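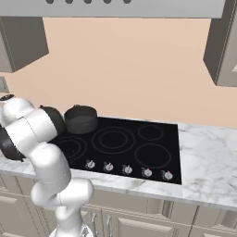 Chapter 3
Pricing a Glass Job

I lost money on the first storefront I ever bid. I'd measured the openings twice, called for glass prices, added my labor and felt pretty pleased with myself. Then the lites showed up on a truck with nobody on my side to unload them, and I paid a crane crew to sit there all morning drinking coffee.

So this chapter is about everything in a bid besides the glass. We'll follow one job the whole way through, a two-story clinic that a small shop called Rekari took on one August. It had 282 lites, 14 of them oversized, and an architect, Nathalie Robichaud, who changed the tint after the order went in. (You'll meet an architect like that. Be nice to them!)

My old boss, Valter Sandberg, made me price every job on paper before I could touch the computer. I hated it, and I'm going to make you do it too - at least for the first two exercises. Get a pencil and a cheap calculator.

We'll start with the takeoff, then move on to freight, breakage and lift rental. Sealant comes last. Before you read on, look over the door schedule at the back of the book and mark every opening that needs tempered glass.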